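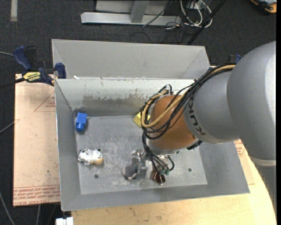
A resident wrote to us in July that she had driven to the Wiltberg drop-off site three times before she found it open, and that the hours ought to be the first thing on this page. They are now.

## Wiltberg Drop-Off Site: Common Questions

Updated 1 Aug 2020

**When is the site open?**
The gate opens at 8 a.m. and closes at 4 p.m. on the days marked in green on the town collection calendar. The last vehicle is let in at 3:45. The site closes during lightning and high winds, and a notice goes up on the gate when that happens.

**Where is it?**
The entrance is on Perrin Road, past the old grain elevator. Navigation apps often send people to the back gate on Trollby Lane. That gate is for trucks only and there is no room to turn a trailer.

**Who can use it?**
Households in Wiltberg and Amberg. Bring a driver's license or a utility bill with your address on it. Renters are welcome. Businesses, including landscapers working at a resident's home, need a commercial account.

**Do I need a permit?**
Yes, one per household. The first permit is free and goes inside the windshield on the driver's side. A replacement costs $2. If you sell the car, scrape it off and bring us the pieces, or tell us the number so we can cancel it.

**What can I bring?**
- Scrap metal, including pots, bed frames, and bicycles
- Cardboard, flattened
- Glass bottles and jars
- Hard plastic items such as toys, buckets, and lawn chairs
- Yard waste in paper bags or loose
- Small appliances with the cord attached or cut

**What do you turn away?**
Paint, tires, propane cylinders, asbestos, medical waste, and anything with fuel still in it. Amberg holds a hazardous waste day each fall for most of these. Mattresses are picked up at the curb by appointment.

**Do toys need to be sorted?**
Take out the batteries first and put them in the battery bucket at the booth. After that, all-plastic toys go with hard plastics. Stuffed toys and board games go in the trash, or to the swap shelf if they are clean and complete.

**Is there a limit on how much I can bring?**
Each household may make 46 visits a year. A visit is one car, pickup, or small trailer. If you are clearing out a house, call first and we can set up a one-time allowance.

**Can I take things home?**
Only from the swap shelf. Anything placed in a container belongs to the town, and climbing in to get it is not allowed. If you dropped keys or a phone, stop unloading and tell the attendant.

**Will someone help me unload?**
Attendants can help with one heavy item if they are free. They cannot get up into your truck bed. Children and dogs stay in the vehicle.

**My permit was refused at the gate. What now?**
Most of the time the license plate on file is out of date. Call the office at extension 3585 and have your new plate number ready. For curbside appointments, use extension 3251.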